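Why I still love a boring small-cap

Every September the newsletters fill up with the same argument about growth shares, and every September I find myself cheering for the dull end of the market. I can't help it! Give me a company that makes hinges, or hires out scaffolding, or cleans the filters in other people's factories, and I'm happy for a whole weekend with the annual report and a pot of tea.

My first one was Trondent. I put in 4,000 dollars, which was most of what I had, after reading a footnote about how they billed for spare parts. The footnote was better than anything in the chairman's letter. They made fittings for cool rooms, they had the same customers year after year, and they paid a dividend that nobody at a barbecue ever wanted to hear about. I have bored a great many people with Trondent over the years and I intend to keep going.

What I like is that you can really get to know a business of that size. A big bank has so many moving parts that even the analysts argue over what it earned. A company like Kedex has two product lines and a warehouse, and if you ring the office with a sensible question there's a fair chance that somebody who knows the answer will pick up. Try that with a miner the size of a small country.

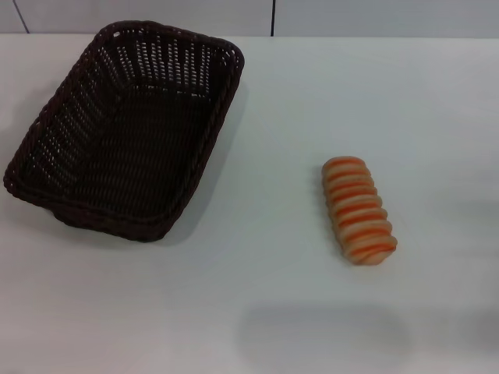
Small companies also let you start small, and I wish more people who are new to shares knew how good that can feel. My own watchlist has 42 names on it and I own 11 of them, some in parcels so modest that the brokerage stung a bit. I think of the whole thing as a basket, one like that dark woven one, with a shape of its own before anything goes into it. You decide early how much you can carry and what sort of business belongs there, and after that the choosing is a pleasure. Beyene went in because of its service contracts. Cluduvard stayed out, although I love the product, as the debt was too high for my nerves.

Taner Polat, who I've been swapping spreadsheets with for years, disagrees with nearly all of this. He holds a broad index fund and tops it up every payday, and he reckons my hours with the footnotes would come out at a very poor wage. He may be right about the wage. He's certainly right that a small share can be hard to sell when everyone wants out at once, and I've sat through a few of those weeks with my stomach in knots. I never put in money that I'll need for the roof or the car, and I hold an index fund as well, so Taner can have half a point.

But the fun counts for something too. I've learned more about refrigeration, freight and the price of stainless steel than I ever did at school – and I read the news differently now, looking for the supplier behind the big name in the headline. If you're curious, pick one unfashionable company and read its last few reports from back to front, notes first. Buy nothing. Just see whether you want to know what happens in the next one. I'm still waiting on Kedex's, and I've already cleared the kitchen table for it.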